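# One Room, One Table

The flat above the old dye works in Hollitgate measures 267 square feet if you include the cupboard with the boiler in it. I have lived here for just over three years. Before that I had half a house in Drudau, with a hall, a shed and a spare bedroom that held mostly wrapping paper, and I thought I was short of space then.

Moving into one room means that everything you own is on show to everything else. The freezer lives with the bicycle. The bicycle lives with the coats. Paperwork that used to go on a hall shelf goes on the table, and stays there until somebody wants to eat. For the first six months I spent most Sunday evenings, and a good many other evenings too, moving the same things from the table to the chair and back again.

What changed it was a baking mat. I bought a large silicone one in the January sales at Vollance, the kitchen shop by the bus station, because I wanted to make my own pie crusts and the table has a split down the middle that collects flour. I made two pies. The mat stayed down afterwards out of laziness, and I found that I had started to treat its edge as a border. Things on the mat were in use. Anything else had to find a shelf.

It is a simple rule and it works better than the boxes and labels I tried first. I had spent nearly 50 pounds on lidded tubs, all of which ended up stacked with nothing in them. With the mat, the question is only ever whether a thing belongs on the table today. Cups are the worst offenders in any small home. They get put down half finished, they tip over, and they breed. Paper ones are no better than china in this respect, as you don't feel the same duty to wash them up, and so they linger.
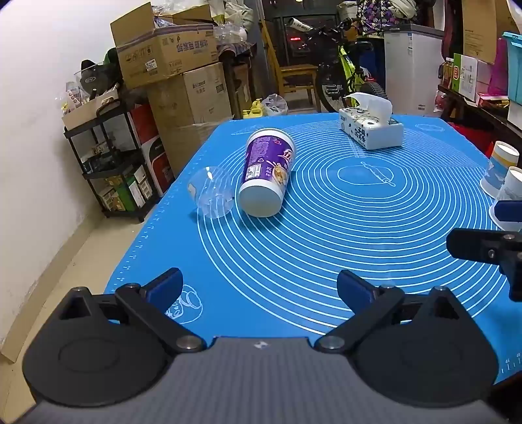

Cups, then, are the first job. I do them before bed, at about the time the kettle goes on, and it takes less than five minutes. Paper goes in one bag and clear plastic in another, and the bags go down to the yard in the morning. The tissue box is allowed to stay. I tried keeping it on a shelf for a month and walked across the room forty times a day in hay fever season, so I gave in.

The next thing to sort out in a single room is the trolley, or whatever you have that does the same work. A metal shelving cart is ideal. It goes up instead of out, you can see every level of it, and it will take far more than its size suggests. Put a shallow cardboard tray on top for the small things that come out of pockets. A tray fills up, and when it is full you have to deal with it. A drawer never makes you do that. Lower down I would keep boxed goods, the kind you buy in twos and threes.

Then there are the cardboard boxes that things arrived in. Most advice says to flatten them at once. I would keep a few, provided they stack squarely and sit against a wall, as they make a reasonable store for clothes you won't want until the weather turns. Write on the side what is in them, not on the lid, or you will be unstacking the lot to find one jumper.

Large objects need a different approach. You can't tidy a chest freezer. You can only decide where it goes and then leave it. The same is true of a bicycle, which takes up a surprising length of wall and can't be left in most stairwells. Mine was 172 pounds second-hand and I am not going to chain it to a lamp post. Hooks on the wall above a bicycle give you back some of what it takes, and bags and clothes can hang there without getting in the way of the wheels.

The floor is the last thing and the hardest. Bottles and carrier bags gather by table legs in every home I have visited. I sweep from the window to the door, and anything the broom meets has to be picked up and given a place.

A reader in Palacios Court wrote to ask whether she ought to buy a bigger table. I'd say no. She has a 300-pound budget, and I would spend a little of it on a mat or an oilcloth, a little on a decent cart, and keep the rest for the removal van.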